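Checking a hand-held gripper kit before you pay for it

Last updated 9 Jan 2026

The Wako hand-held gripper kit is sold as a way for small workshops and schools to record grasping tasks without buying an arm. You squeeze, it closes, a camera on the tool records what happens. The sales page promises "robot-ready data from the first hour". I've heard that line from enough sellers that I now run my own checks before the return period ends, and I'd suggest you do the same.

You need a plain table, a few desk things and 2 hours. Leave the lid off the fancy accessories until later.

1. Read the licence first. Ours allowed 300 clips on the basic plan, and the price went up sharply after that. The seller in Hikville did not mention it until Bontu Gebreyes rang and asked.

2. Record the bare table. Open the fingers wide, hold them low, and keep still while you count to twenty. Play it back at full size. Both fingertips should be easy to make out, and the grain or pattern of the table should stay sharp between them. Glare is the usual trouble, so move your lamp before you blame the camera.

3. Pick up something thin. Demo videos love foam blocks, which would flatter any gripper. A pen held upright is harder. Grip it near the middle of the barrel and see if it leans. Put a few other things close by, because a tidy table tells you very little about a working one.

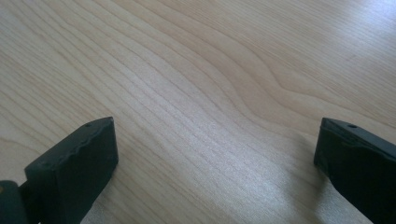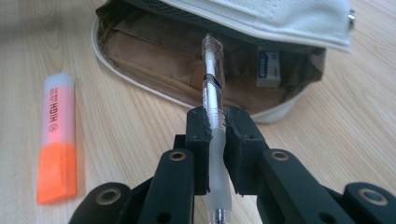 Does the kit come with software that turns the clips into robot motion?

Only in part. The Wako program exports a file of tool positions and finger openings, but you still have to match it to your own arm, and the guide gives that one paragraph. If you don't have someone who can write a bit of code, budget for help.

4. Repeat the pen test until you're bored. The maker claims the linkage is good for 1,000 closes before it needs tightening. I can't confirm or knock down that number. What you can do is wiggle each finger sideways at the start and again at the end of the session, and write down any change.

5. Check the finger opening in the export. Close on a pen, open, close again. The two closed readings should match. If they drift, run the zero setting again and repeat. Drift after a second zero is grounds for sending it back.

6. Try it with someone else's hand. Zinash Alemneh has smaller hands than mine and found the squeeze tiring well before I did – worth knowing if you plan to have students use it.

My view so far: the tool is decent and the claims are puffed up. At $3,823 with the licence, I'd want a longer trial. The Zekham kit is cheaper but has no export at all, so it isn't a fair swap. I'll go over the figures again in November, when our licence is up for renewal.

Comments

Ebise Abdella: Thanks for step 5. Ours drifted after the second zero and the shop took it back without a fight.

Mitiku Wubshet: Did you try it with gloves on? Our workshop requires them.

Ailsa Rennie: Thin gloves were fine, Mitiku. Thick ones caught on the trigger.

Contact: Garncombe Workshop Notes | Copyright Ailsa Rennie | Back to top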